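## 4. Übergabetermin im Haushaltsplaner anlegen

Voraussetzung: Der Kaufvertrag ist unter *Dokumente* abgelegt und das Objekt (im Beispiel "Plavunholm 16") hat den Status *Beurkundet*.

1. Öffnen Sie in Nullis das Objekt und wählen Sie **Termine > Übergabe**.
2. Tragen Sie Verkäufer und Käufer ein. Mehrere Käufer trennen Sie mit Semikolon, z. B. `Cuiping Li; Taner Yaman`.
3. Geben Sie die Zählerstände für Strom, Gas und Wasser ohne Nachkommastellen ein.
4. Setzen Sie unter **Restzahlung** den offenen Betrag ein. Im Beispiel sind das 800 Euro für die übernommene Einbauküche.
5. Klicken Sie auf **Protokoll erzeugen**.

> **Achtung:** Nach dem Erzeugen sind die Zählerstände gesperrt. Korrekturen gehen nur über *Protokoll verwerfen* - dabei werden auch die Unterschriftsfelder geleert.

### 4.1 Checkliste "Auszug alte Wohnung"

Die Liste wird beim ersten Öffnen automatisch angelegt. Eigene Punkte fügen Sie mit **+** hinzu, Fotos über das Büroklammer-Symbol.

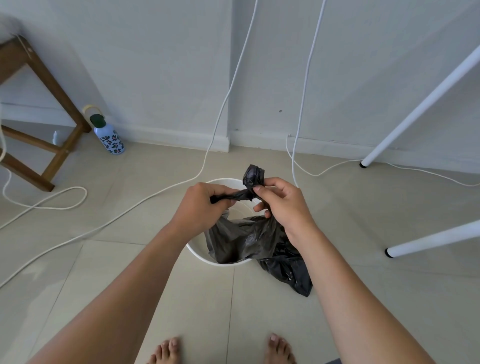

Abfalleimer, schwarzer Müllbeutel 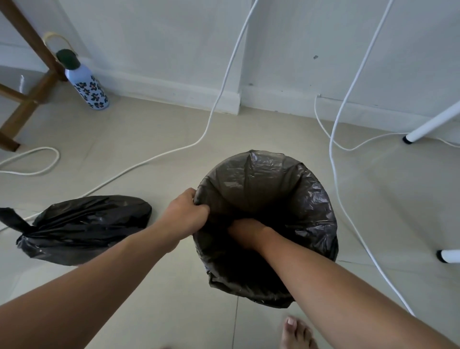 6. Haken Sie erledigte Punkte ab und wählen Sie **Liste schließen**.
7. Exportieren Sie Protokoll und Liste als PDF.

Hinweis: Dateinamen mit mehr als 39 Zeichen werden beim Export gekürzt.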